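The Water Line

The year the river came over the road for the second time, Remzi Ersoy started writing the heights on the wall of his shop, the way other people write the heights of their children. He used a carpenter's pencil and pressed hard, and he put the month beside each one, though it was nearly always November.

Kunar had been a dry sort of town when he was a boy – you could walk across the riverbed in August and come home with dust in your socks – and he liked to tell this to anybody who stood still long enough at the counter. Then Kindlow bought the hillside and took the trees off it, over 800 acres of them, and after that the rain had nothing to hold on to and came straight down to see us.

So when the company sent word that it would pay for a wall along the lower street, provided the town signed away any claim about the hill, we all squeezed into the schoolroom to talk it over, wet coats and all.

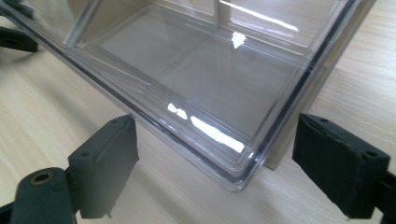
Take the wall, was Candau's feeling, and argue about the trees afterward, when our beds were dry. A good many heads nodded at that, mine included, I'm sorry to say, for I had carried my mother's mattress upstairs four times by then and my back remembered every one of them.

Remzi let the nodding finish. Then he asked, very politely, how high the wall would be, and the young woman from Kindlow looked through her papers and told him. He thanked her and wrote it on the back of his hand.

We walked back with him afterward, a whole crowd of us, and held the lamp while he measured it out beside the pencil marks. It came in just under the last one.

"Well," he said, and went to put the kettle on, and we stayed until past midnight, writing our letter.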